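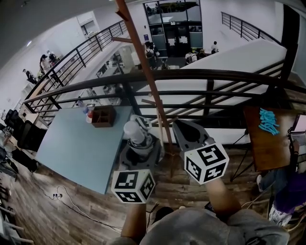 3.2 Small-item storage on the upper level

Reading time: 7 min

The mezzanine of the Prukgate building is used as overflow work space and has no built-in cupboards. Items in daily use are therefore kept on table surfaces or on open shelving, and the surveyed tables differ mainly in how much of the top is given over to containers. Divided open-top boxes were recorded separately from lidded boxes, as their contents can be reached with one hand and checked from a standing position.

Surfaces were coded at the start and end of each session in May. A container was coded as "fixed" if it stayed within 300 mm of its earlier position, and as "roaming" otherwise. Bottles were coded by posture (upright or lying) and by the nearest container. Position relative to the railing was also noted – objects close to an open edge present a different risk from those near a wall, and the Lastari protocol, written for enclosed rooms, makes no allowance for this.

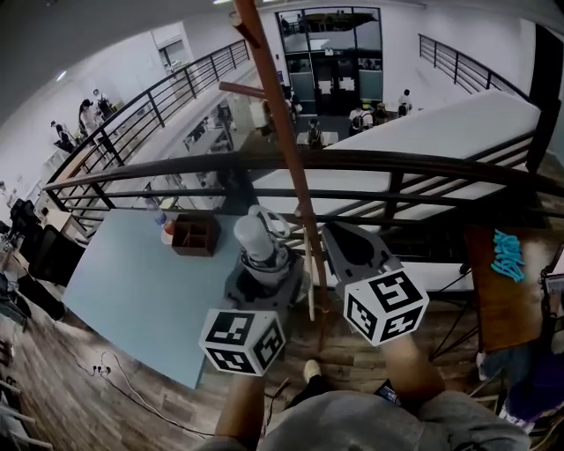 Interior Use Group, Department of Building Studies

Figure 4. Light blue table on the upper level, with a divided open-top wooden box and, to its left, a bottle with a red cap lying on its side. Wood-grain floor; dark metal railing beyond.

The pairing of box and bottle in Figure 4 was coded as a single cluster. Across the full set, 89 clusters of this kind were logged from 1894 surface records. Divided boxes were more often fixed than undivided ones, although the effect was weak on tables shared between teams. Bottles lying down were coded as stored only if they were in contact with a container; all others were entered as "in transit".

Floor items were excluded from the cluster count but kept in the clearance measure. A power strip and its cables reduce the usable walking width even where the table itself is tidy, and the two measures should be read together.

Related items
Shelf depth and reach in the Mangundap reading rooms
Open and closed storage: notes from Pakenis
Walking widths on shared upper floors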